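Search this site Enter keyword Go

Norniron widens trial of oat-based fat replacer

28 May 2024

Print | E-mail this article

Ingredients supplier Norniron has extended factory trials of its oat-based fat replacer to a second site, the Barrientos bakery plant at Humholm. The ingredient, sold under the name Lolex, is a fine powder made from the soluble fraction of oat bran. It is hydrated before use and takes the place of part of the shortening in cakes, muffins and soft cookies.

The first phase covered 11 recipes and 356 test batches. Batter viscosity stayed within the plant's normal limits at replacement levels up to one third. Above that level, crumb firmness increased during storage and mixing times had to be extended. 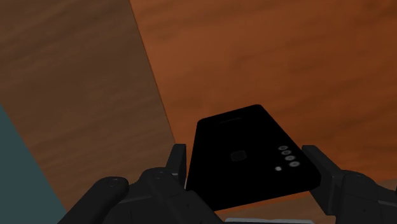

A smartphone, back side up, between two dark grippers. Computer rendering.

"Water binding is the main variable," said Špela Vukadinović, head of bakery applications at Norniron. "If the powder is not fully hydrated before the fat goes in, the batter thickens late and depositing weights drift."

The Humholm line will run 2 product types, a plain muffin and a filled sponge, with shelf-life samples held at room temperature. Barrientos plant manager Wendelin Ortner said the existing mixers would be used without changes, but a separate hydration tank had been installed. It holds 1,425 liters.

Results are due in July. Norniron has not set a price for the ingredient and said labeling would depend on the market, with "oat fiber" the likely declaration in most of them.

Shares: 11 | Comments: 2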